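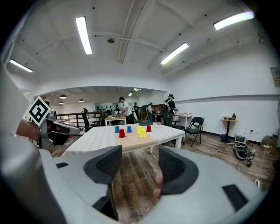 Vestero Six-Foot Folding Table, Four Years On

I bought my first Vestero table four years ago in December, in a small panic, with eleven people coming to dinner and a dining table that seats six if everybody is fond of each other. I have been meaning to write it up ever since. I now own two, I've lent them to half the street, and every time one goes out the door somebody asks me where I got it and if it's any good, so I'm going to put the whole long answer in one place and then just send people the link!

The short answer is yes, with some grumbling about the latch.

What I wanted

My requirements weren't fancy. I wanted a table that would seat three down each side and one at each end, that I could carry up from the basement by myself, and that wouldn't shake every time somebody cut into a piece of meat. That last one turned out to be the hard part. My parents had a card table with a padded vinyl top that we used as the kids' table all through my childhood, and I can still feel the way it would shiver when my brother put his elbows on it. Gravy on a table like that is a moving target.

I tried two others before settling. The Navarro table, which a lot of people like, has a nice smooth top and folds in half, and I returned it after one weekend. It has a hinge across the middle and you can feel the ridge through a tablecloth, and any glass set down on or near it leans. If you only need a table for crafts or a garage sale you may not mind. The Zamau was cheaper and much lighter and I really did want to love it, but the legs are thin and the whole thing swayed end to end when I leaned on it with one hand. I gave it to my cousin Pacita Cruzado for her plant cuttings, and it has been perfectly happy holding up plant cuttings ever since.

Price and what comes in the box

I paid $348 for the pair, counting the second one I bought the next fall when there was a sale, and counting the shipping, which was more than I expected both times. You get the table, already assembled, wrapped in a foam sheet with cardboard corners. There is one page of instructions, and the instructions amount to "open the legs, slide down the rings." No tools. The first table smelled a bit like a new shower curtain, so I left it standing open on the back porch overnight and that was the end of that. The second one didn't smell of anything.

Each one weighs 33 pounds. I am five foot three and no athlete, and I can get one up the basement stairs on my own if I go slowly and hold it by the long edge with the legs facing away from me. I can't do it with a laundry basket on my hip (I've tried). There's a carrying handle molded into one side, and it's fine for crossing a parking lot and useless on stairs, where it puts the far end of the table right at ankle height.

Setting it up

Lay it face down on something soft, pull out one set of legs, let the brace snap straight, slide the locking ring over the joint, do the same at the other end, and flip it. Flipping is easier with two people. By myself I stand it on its long edge first, then walk the top edge down toward me, and I've never dropped it or pinched anything doing it that way.

The locking rings are where my grumbling comes in. On my older table one of them sticks. It has stuck since the second winter, and I've cleaned it, and rubbed it with candle wax as my neighbor Renato Barredo told me to, and it still wants a good smack with the heel of the hand before it will slide up again. The wax helps for a month or so. Renato has the same table and the same ring sticks on his, the one on the left as you face the handle, so I suspect it's how they're made. It has never come loose while the table was up, and I'd much sooner have a ring that sticks than one that slips, but it does mean that folding it away at eleven at night after a party is louder than I would like.

How steady is it?

Very. I've had two roasting pans, a slow cooker, a tub of ice and my aunt's enormous glass punch bowl on one table all together, with children running laps around it, and I didn't worry. If you push on the short end with your hip you'll get a small sway, and then it stops. Side to side there's almost nothing. On our back patio, where the bricks have heaved, I fold up a bit of cardboard under one foot, the same as I would for any table. There are no adjustable feet. I wish there were.

The middle does give a little. Press down hard in the center and you can feel it. I wouldn't stand on it to change a light bulb, and I wouldn't let a teenager sit on it, though more than one has.
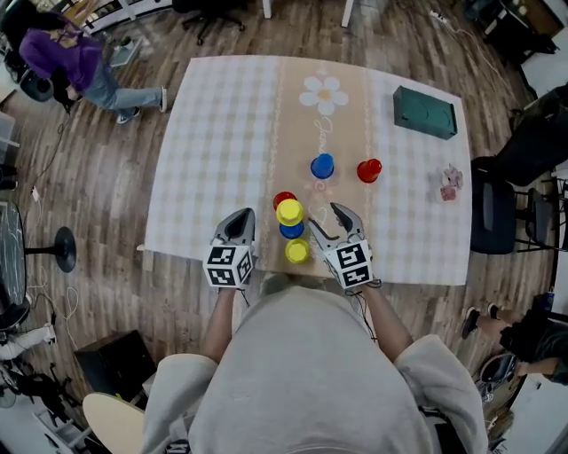 The height is the other thing people ask me about, and there I have to be a bit careful, as it depends so much on your chairs. Mine are old wooden kitchen chairs, a normal height, and everybody's knees fit fine. My mother's dining chairs are tall with thick cushions, and when we used those the taller uncles complained. The legs also come in about a hand's width from each end, so whoever sits at the head has something to straddle. I put the smallest person there, or I leave the ends open and use them for bread and the water pitcher.

For standing work, it's a little low. I rolled out four batches of cookie dough on mine one year and my back let me know about it the next morning. I've heard of people putting the legs into lengths of plastic pipe to raise the table up, and it sounds sensible, but I haven't tried it and can't tell you how steady it would be.

Cleaning and stains

Most things wipe off with dish soap and a warm cloth. Tomato sauce, yes. Grape juice, yes, if you get to it the same day. Permanent marker came up with rubbing alcohol, with a faint gray shadow that I've stopped noticing. Turmeric, no. I have a yellow smudge the size of a quarter from a New Year's lunch and I believe it'll outlive me. The top has a very slight pebbled texture and crumbs and flour do like to settle into it, so I keep an old soft dish brush with the table for that.

Please don't cut on it, even once, even just a lemon. It scratches right away, and the scratches catch dirt. And use trivets. I set a casserole down on a folded towel and thought that was plenty, and there's a dull patch there now that you can see when the light is low.

Dressing it up

I nearly always put a cloth on it. A standard cloth meant for a six-foot table hangs nicely, but the corners of the Vestero are more rounded than most and a fitted elastic cover bunches at each one. Grira makes a set of metal cloth clips that I bought for outdoor use and they don't open wide enough for this edge. I ended up with plain binder clips under the hem, and you can't see them once everyone's sitting down. If you like the look of a bare table for everyday things, the top is presentable enough, at least until the turmeric.

What other people say

When I last looked there were 3,367 customer reviews on the seller's page, and I read a good many of them one evening when I ought to have been wrapping presents. The complaints are mostly dented corners from shipping. Both of mine arrived fine, but I'd open the box while the driver is still in the driveway if you can manage it. A handful of people say the plastic caps came off the feet, and I did lose one of mine, under the porch I think. The company mailed me a replacement without charging for it, though it took nearly three weeks and two phone calls, and the new cap is a slightly different shade.

Would I buy it again?

I did buy it again, so yes. If you have a strong person in the house and you only need a table twice a year, you might be happier borrowing one (mine are usually available, if you live nearby, just bring them back wiped). If you host as often as we do, I think it's worth the money and the shipping. Store it on its long edge, with the ring you find stiffest facing up, and keep a stub of candle in the drawer. Pacita has asked me for the older one when I'm done with it, and I've told her she'll have a wait.

Last updated: December 27, 2018

Related reviews
Stacking chairs for small apartments
The slow cooker I finally kept
Three tablecloths, washed and washed again
Is a rolling cart worth the floor space?
Punch bowls, large and larger

Contact | All reviews | Copyright 2018, all rights reserved | Back to top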